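The Long Lesson of the Soft Bag

Ask Pierina Caruso what the hardest object in robotics is and she will not say an egg or a wine glass. She will say a bag. A cloth one, the kind you get free at a museum and then own forever.

Her group at Guston has spent the better part of two years on a method they call Gerosell, and the idea behind it is lovely in its plainness. Most two-armed robots learn a task by copying people from start to finish. Gerosell learns from the moments when a person changes their mind: lets go, shifts a hand, tries the other side. Those little corrections used to be trimmed out as noise. Caruso's team keeps them and throws away a lot of the smooth stuff instead. 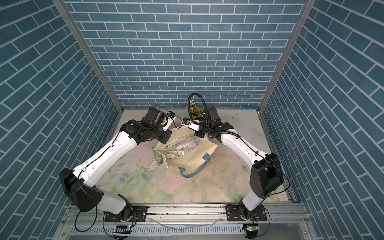 Bags punish a robot that commits too early. The mouth of a bag is wherever the cloth happens to be at that second, and it moves when you touch anything near it. Put things inside and it gets worse, because now there is weight pulling the fabric around. Clear plastic pouches piled up in a canvas tote, with both grippers hanging over the opening, are the sort of setup that makes Graziella Tedesco lean toward her monitor. She wrote most of the code that decides which arm should go first, and she talks about it the way other people talk about a good soccer match (with her hands, mostly).

The numbers are what got me on the train to see them. Trained on 200 demonstrations chosen for their corrections, the system finished 286 more trials than the same robot trained on the same amount of ordinary, tidy footage. And it recovers! When a grip slips, it goes back for another edge of the cloth, and it does this without being told that anything has slipped.

"We were teaching it to be good," Tedesco says. "We should have been teaching it to be bad for a second and then carry on."

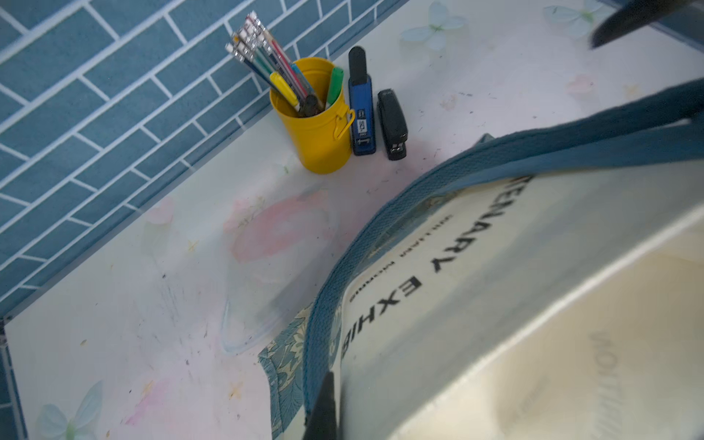
Lino Galli, who ran the demonstrations, had to unlearn some habits. He was very good at driving the arms, which was a problem. His early sessions had almost nothing in them the method could use. The team ended up swapping drivers every 15 minutes, so that there was always somebody a little out of rhythm at the controls.
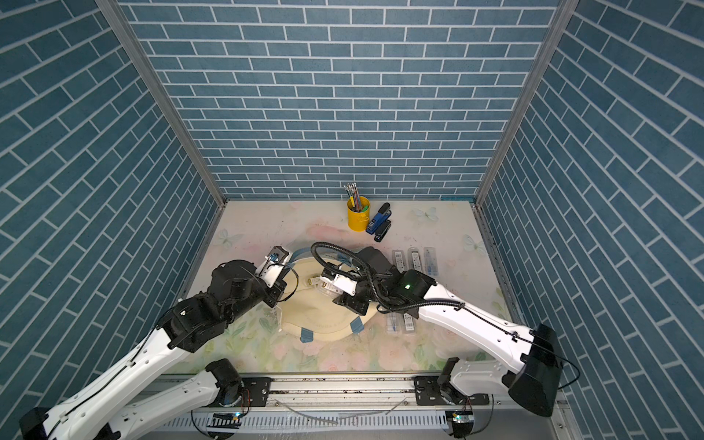 There are limits, and Caruso lists them cheerfully. Stiff fabric is still easier than thin fabric. Long straps cause trouble. The choice of which corrections to keep depends on a score that Tedesco tuned by hand, and she would love to see it replaced with something learned. A second lab, at Rinaldi, began repeating the work in January with different arms, and the early results there look good for cloth and so-so for paper.

Next up are drawstrings. Caruso has already bought a box of them.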